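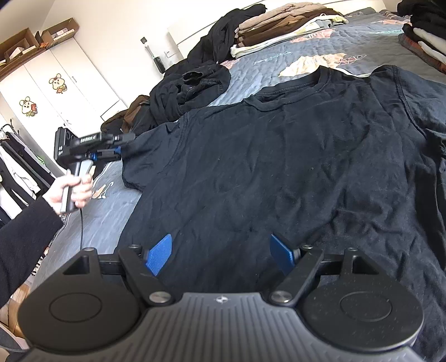

Fig. 20. Black T-shirt laid out on the bed, front side up.

Folding a T-shirt the Chuensuk way

I do mine on the bed, on top of the quilt, and it's fine!

1. Spread the shirt out with the front facing you and the sleeves out to the sides.
2. Smooth it from the collar down to the hem (I use the flat of my hand). Little wrinkles can stay, deep folds can't.
3. Pick off any lint. Black shows everything.
4. Turn it over, bring both sides in to the middle, then fold up from the hem.

Note: long sleeves are on page 113.

Caution: don't tug the collar to straighten it, you'll stretch the ribbing.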